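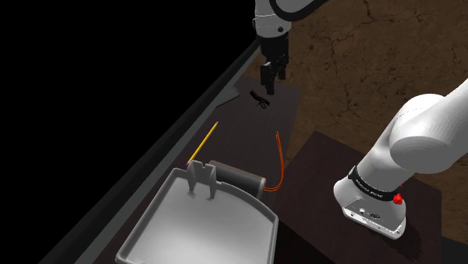
Keeping Household Papers: A Revised Schedule

Mon 30 December

Readers of this site will recall that I published a filing schedule for household papers some time ago. That schedule has been in use in my own home ever since, and a number of its provisions have proved unsuitable. The present post replaces it in full.

Scope

The schedule applies to paper records kept at home by one or two adults. It does not cover business accounts, and it should not be taken as tax or legal advice. Readers with a complicated estate are encouraged to consult a qualified person before discarding anything.

Why the earlier schedule failed

The earlier version called for 16 folders. In practice, most of the paper went into four of them, and the remainder held a sheet or two each. The folder marked "Correspondence, General" became a resting place for anything that arrived on a busy day. When I needed the warranty for the Skeritz dehumidifier in November, I found it there, beneath a seed catalog and two expired parking permits. The search took most of an evening.

A second difficulty concerned labels. I had written them in pencil with the intention of changing them as needed. Several had become unreadable.

The revised folders

There are now nine folders, kept in a single drawer in the following order: identity, house, car, medical, insurance, taxes, bank, appliances, and pending. The last of these is to be emptied on the first weekend of each month. Labels are in ink.

The appliances folder holds the receipt and the warranty, stapled together. Instruction booklets are stored separately, in a box on the shelf above the washing machine. I had resisted this arrangement for years on the grounds that all papers for one item belong together. The booklet for the Eltska oven alone runs to nearly 200 pages in several languages, and it would not permit the drawer to close.

Retention

Utility bills are kept until the following bill confirms payment. Bank statements are kept for one year, unless they support a tax return, in which case they move to the tax folder. Papers concerning the purchase or improvement of the house are kept for as long as the house is owned. I have retained the roofing contract from Lemieux, now 15 years old, and was glad to have it when the gutters were last discussed.

Medical bills remain under review. My present practice is to keep them all, and I would welcome comments from readers who have settled on a firm period.

Disposal

Anything bearing an account number is shredded. The town of Brirnby accepts shredded paper only in closed paper bags, and loose shreds placed in the recycling bin will be left at the curb. Envelopes with plastic windows go in the ordinary trash.

A note on scanning

Several readers have written to recommend that the drawer be done away with and everything scanned. I have scanned the identity and insurance folders and keep a copy outside the house. The remaining folders will stay on paper for the time being. Comments on this post will remain open through the end of next month.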